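10 September 2023

Sunday evening, and my hands smell of metal even after I washed them with lemon. I write in English again because I promised Ngozi I would do one page every week until Christmas, and last week I wrote only half a page about the weather.

I spent the afternoon on the bins. On Friday I told everybody that I would clean up the corner by the window before Monday, and I did not sleep well on it, so after lunch I took the bus to Mircombe and opened the room with my own key. It was very quiet there on a Sunday. I could hear the pipes.

First I did the shelves. There were boxes from Fusudano that we never opened since May, and in one of them was a delivery paper for 561 pieces of something, I could not read of what. The paper was so pale. I put it in the folder for Ngozi to decide. Then I swept under the tables, where I found a good pencil and my blue cap, the one I accused my brother of taking. I must write to him and be sorry.

After that I came to the sheet-metal bins. I like them more than the plastic ones we had in the old place. They are ugly, but you can put your whole weight on the rim and they say nothing. The floor of the one in front is full of scuffs now, and I rubbed it with a cloth for a long time before I understood that scuffs are not dirt. My mother would laugh. She had a baking tray at home like this, and she scrubbed it every Saturday for my whole childhood and it never became one bit lighter.

The white panel at the back is the worst part. It has thin scratches at the top, and near the bottom the white is scraped away in a wide patch, so you see only dark gray. I thought of painting it. Ngozi Tijani wrote to me that paint will only come off again and I should leave it, and I suppose she is right, but it disturbs my eye each time I stand there.

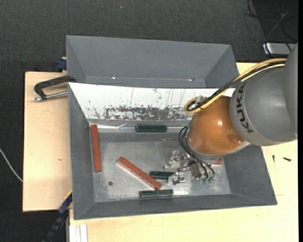
I also thought about the blocks. The red ones and the green ones are such nice colors together, a dark green like the door of my grandmother's house. When I was small I would have made a fence from them for my wooden cow. I am a grown woman and I still wanted to put them in a line.

On the way home I bought bread, and soup from Adeyemi, the small shop, not the big one. It cost 2 dollars more than before the summer. I ate it standing up in the kitchen, and then I felt the tiredness in my shoulders.

Tomorrow: ask for the new cloths, return the key to the small hook, call my brother about the cap. I want to be in bed before ten. I looked up "scuff" in the dictionary and I think I used it correctly.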